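Teleop demos for shelf tidying – worth the hours?

Board: Home and Service Robots > Teaching and Demos
17 replies

koval_bench wrote:
Been looking at the Jodo shelf-tidying set. The pitch is that you put on the gloves, drive the hand through the job 54 times and the policy picks it up. Has anyone here got that to hold once the shelf changes? My colour me doubtful hat is on.

mulga_wire wrote:
Same. I recorded 34 demos of one mug at our place. It learned my mug, on my shelf, at my time of arvo. Shift the mug a hand's width and it grabbed air.

V. Melnychuk wrote:
34 is thin, and all from one start pose I'd bet. Vary the start and the clutter. I've been driving ours on a full bookcase, toys and all, and going for the mug from the left.
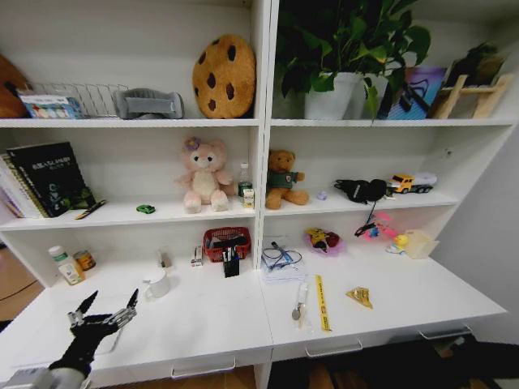

3 min read · 20 posts in full thread

mulga_wire wrote:
Fair enough, that's a proper mess of a shelf. But going for the mug is the easy bit. Show me the clear bag of cables, or the spoon in its plastic packet. I can't feel a thing through the gloves, so all I'm teaching it is my own guesswork.

V. Melnychuk wrote:
I'd leave the cables out of a first set. Plush toys are good practice, they forgive a sloppy close. The measuring tape lying flat on the desk part I'd do by hand guiding, if your arm lets you backdrive it.

koval_bench wrote:
Hand guiding with a fingered hand though? I can push a wrist about. Posing every finger while my own arm blocks the head camera is another matter.

flestar_owner wrote:
Disagree with the lot of you. Hand guiding did fine for me on the Flestar, but that's a two-jaw gripper. With fingers I'd go remote every time and bin any demo where you hesitated.

mulga_wire wrote:
Bin the hesitations and it never sees a recovery. We had that argument in the Stultholm thread.

koval_bench wrote:
Vsevolod, what's your success rate on a mug position you never demoed?

V. Melnychuk wrote:
Haven't run that yet. Will post when I have.

koval_bench wrote:
Right. I'll hold off on the gloves until then.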